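Chapter 6
Gripping Soft and Irregular Goods: Rules for the Work Cell

6.1 Scope

This chapter sets out the rules for handling light goods of uneven shape with a two-finger gripper. It assumes that the reader has completed the risk assessment in Chapter 5. Limits on speed and force are those fixed in the cell file, and shall not be raised during a trial.

6.2 Before the first grip

The operator shall record the load, the finger type and the surface on which the goods rest. Thin plastic sheet is treated as a moving surface, as it may lift or slide with the load. Toy produce may stand in for real produce in training, but results obtained with it shall be logged separately. The Salby trials used 400 grips per item, of which the first 200 were set aside as practice.

6.3 Approach

The fingers shall be fully open before they are lowered. One finger passes on each side of the chosen item. Where a neighbouring item lies in the path of a finger, the operator shall note the overlap before closing.

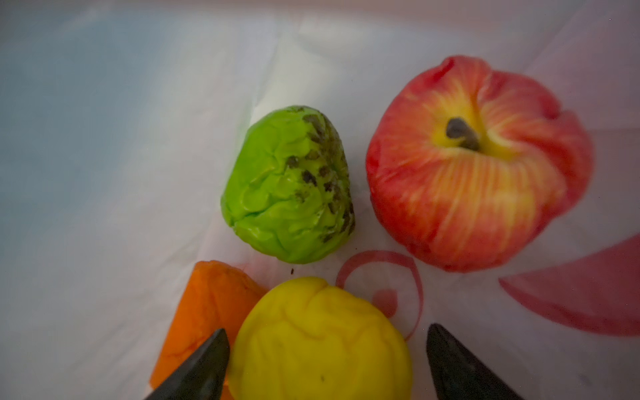 6.4 Closing and lifting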